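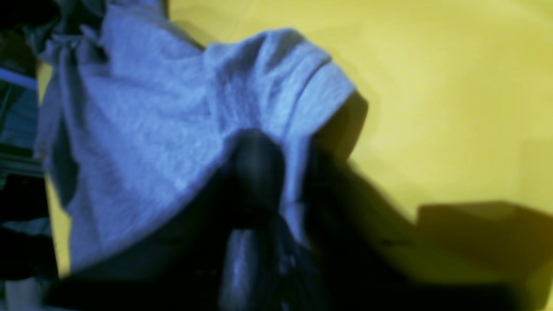 Gray fabric and a gripper from the wrist camera at the Flondport laundry trial.

Flondport laundry trial leaves the hard questions on the table

A two-armed robot folded a T-shirt correctly 38 times out of 80 in a trial at the Flondport test hall this spring, and the company that makes its new gripper fingers is calling the result a breakthrough. Anyone thinking of buying the things may want to read past the headline of the press release.

Dovside, which sells add-on fingers for robot arms, put out its numbers on Saturday. The company says its new fingers "clearly outperformed" the set made by Lalance, the supplier most textile labs in the region already use. It says the new fingers are ready for work in commercial laundries. It does not say how many shirts the Lalance set folded.

We asked. A Dovside spokesperson said the older fingers had been run "for reference only" and that the count was not meant for release. Asked whether the reference run had also been 80 attempts, the spokesperson said it had been shorter, and did not give a number.

That is an odd way to run a comparison. If one set of fingers gets the full run and the other gets a shorter one with the score kept private, a reader has to take the maker's word for who won.

The trial was paid for in part by Dumitrescu, a linen and workwear rental firm that has been looking at automation for its sorting and folding lines. Its interest is easy to understand. Washing and drying have been done by machine for decades, and pressing flat sheets is mostly a machine job too. A T-shirt coming out of a dryer in a wad is another matter. People pick it up, find the shoulders by feel and have it folded before they have thought about it. Robots have been getting that step wrong in front of audiences for years.

The setup at Flondport was plain enough. Two arms worked from either side of a table covered with a yellow cloth, and cameras on the wrists fed pictures to the control software. A shirt was dropped or placed on the table, and the robot had to spread it out, find the hem and sleeves, and fold it into a rectangle. Each attempt had a limit of four minutes. A fold counted as good if a judge from the test hall was willing to put it on a stack.

There is no written standard for that last part. The trial notes, which the test hall shared with us, say only that the fold should be "neat enough for a shelf." One judge scored every attempt. The notes do not say whether the judge knew which fingers were on the arms, though it is hard to see how that could have been hidden from someone standing in the same room.

What the notes do offer is a good account of how the attempts went wrong. The most common failure was the first grab. The fingers would close on the shirt and come up with two layers where the plan called for one, or catch a pinch of fabric from the middle of the body and drag the whole thing into a lump. Once that happened the software often took the lump for a sleeve and tried to fold it.

The second problem was the view. A wrist camera rides close to the work, so it gets a good look at the cloth right up until the moment the gripper goes in. Then the gripper covers much of what matters, its shadow falls over a good part of the rest, and anything that moves fast is smeared. The notes mention blurred pictures more than once, and they mention shadows being read as edges.

Dovside's release says nothing about cameras. It credits the score to the shape of its fingers, which are meant to slide under a hem without pushing it away. That may be a fair claim, but the trial was not set up to show it. According to the notes, the control software was updated between the Lalance run and the Dovside run. The update changed how hard the fingers press down before they close, and how long the arm waits for a clear picture before it moves.

In other words, two things changed at once. The newer fingers got the newer software. If the score went up, and we have only Dovside's word that it did, the credit could belong to either one, or be shared between them.
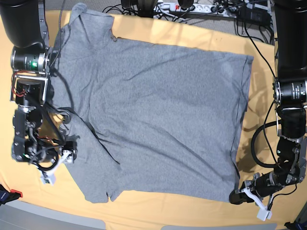 A shirt that is already lying flat is the easy half of the job, and the notes do not keep the two halves apart. Some attempts began with the shirt spread out by hand. Others began with it in a heap. Both kinds went into the same total of 80, with no line in the results to say how many there were of each or how the robot did on them. A laundry does not get its shirts spread out by hand. If someone has to stand there and do that, the same person could fold the shirt in less time than it takes the arms to get going.

The same goes for the kind of cloth. The notes describe the test garments as "short-sleeved shirts, plain." Dumitrescu's own catalog runs to chef's jackets, coveralls, aprons with long ties and heavy toweling. None of that was tried. Neither were dark shirts on a dark table, which any laundry with black-shirted restaurant customers will deal with every day. A plain shirt on a bright yellow cloth is about as kind to a camera as a laundry test can get.

Dumitrescu would not comment on the score. In a short statement, the company said it was "encouraged by the progress" and would "keep reviewing options from several suppliers." It did not say it was buying anything. It would not say how much it had put into the trial either.

Lalance was less polite. The company told us it had not been invited to set up its own fingers and had learned of the comparison from the press release. It said its fingers need a different closing force on knit fabric than on woven fabric, and that it would have told the organizers so if they had called. It also said it would be happy to take part in a rematch.

Lalance has its own reasons for complaining, of course. It has sold fingers into this market for years on the strength of demonstration videos that were edited just as carefully as anything Dovside has put out. When we asked Lalance for its own fold count under the same rules, it did not have one. It pointed us to a page of customer comments.

Then there is the price. Dovside plans to sell its fingers for $2000 a set, and a two-armed station needs a set for each arm. That does not cover the arms, the motors that drive the grippers, the cameras, the computer or the person who keeps it all running. The company says the fingers are "designed for long service life" but gave no figure for wear. The fingertips are the part that rubs against cloth all day. The trial was far too short to show what happens to them after a month on a laundry floor, with lint in the joints and warm damp air coming off the dryers.

The test hall defends the trial as a first step. A member of its staff said the aim had been to find out whether the equipment could run a full set of attempts without a breakdown, and it did. That is a perfectly good aim. The arms stayed up, no cables were pulled loose and the software never had to be restarted in the middle of an attempt. Anyone who has watched this kind of gear at work will know that is no small thing. It is a pity the release barely mentions it, because it may be the best news to come out of the whole exercise.

The staff member also said the hall would have liked to swap the fingers back and forth on the same software and score both sets the same way. There was not enough time booked. Changing the fingers takes a while, and each change means lining up the cameras again. Dovside had the hall until the end of the week and used most of the time on its own product.

None of this means the new fingers are bad. Getting a good fold on nearly half of the attempts, if some fair share of them started from a heap, would be worth a look. There were stretches in the log where the robot managed several good folds in a row, and the notes on those are full of praise for how the fingers took hold of the hem. There were also stretches where it failed again and again on what reads like the same mistake. Without the full log broken out by starting position, there is no way to tell which of those a buyer should expect.

Dovside says it will publish more data "in due course." The test hall says it has kept the pictures from both runs and would release them if all the parties agree. Lalance says it agrees. Dumitrescu says it has no objection. Dovside had not answered by the time this item was posted.

A second trial is penciled in at Flondport for the fall, with towels added to the shirts. The hall says it will ask for two judges this time, and for the software to be frozen before the first attempt.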